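Farkari Supply Boxes: where we are this January

Hi Surachet,

You asked for something short on how the Farkari money is being spent, and I'm afraid short isn't my strong suit, but I'll try! The main news is that the desk boxes are going out the door. We've sent 426 so far, mostly to the evening classes at Terkside, and there are 69 names left on the list. That's better than I told you to expect back in the fall, when we were still arguing over what goes in a box at all.

We settled on small cardboard ones with a lid that folds back. The big cartons we tried first were cheaper per piece, but everything slid into one corner and people had to dig (and they took up half the shelf at Terkside, which did not make us popular). The small size takes tape and something to write with, and it still shuts.

Tape goes in first. It's the bulkiest thing we pack, and if you leave it until last you end up taking everything out again.
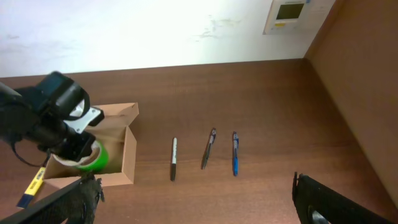

We're packing on the wooden desk now, up against the wall, and I like it a lot more than the old trestle setup. It's a good height and there's room to keep one box open while you sort out what belongs in it. Syahrul Ngau wants a second desk. I told him to finish the list and then ask me again.

Now for the money part. Tape came in under budget, thanks to Syahrul, who got Golestani to give us the bulk price even though our order was a bit under their minimum. Pens and markers went over. I had counted on one writing thing per box, and then the Terkside teachers asked if we could do a marker and a highlighter as well, and it seemed silly to say no when the boxes had space. I moved the tape savings across to cover it, so the total hasn't changed.
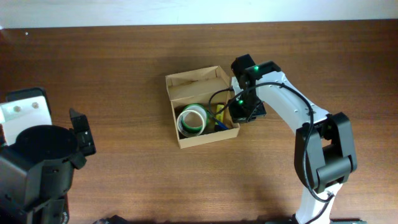

Two rolls in a box is a squeeze but it works, as long as they overlap a little and the smaller things go down the other side. That's the fuller version, for people who share a desk. Single boxes get one roll. We've asked for feedback on both, and 20 people have written back, which I was really pleased with! Most of them just said thank you. A few wanted scissors, and I've said we'll look at it, but I don't love the idea of posting scissors.

The one real headache has been pens. Our first lot from Sekunetti turned up nearly three weeks late, so a batch of boxes had to wait with everything in them except the pen. We caught up over a couple of long afternoons, and I've now put in a bigger order so we're not living from one delivery to the next. 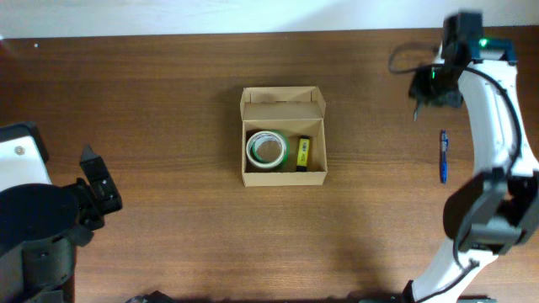

Highlighters have been no trouble at all, and we have plenty of yellow. If anybody on your side needs some, please say so.

What's left: the 69 boxes on the list, plus 6 replacements for ones that got crushed in the mail. Those will go out with extra paper stuffed in under the lid. I'd also like to talk about whether leftover money can go toward a spring round, because Terkside has already asked and I've been dodging the question. Receipts are in the shared folder, sorted by supplier. The Golestani one is a bad scan and I'll redo it.

Call me any time after four in the afternoon.

Search updates
Enter a keyword
Go

Recent updates
Farkari Supply Boxes: what goes in the box?
Terkside evening classes: sign-up list closed
Fall spending note
Choosing a box size
Thank-you letters, first bunch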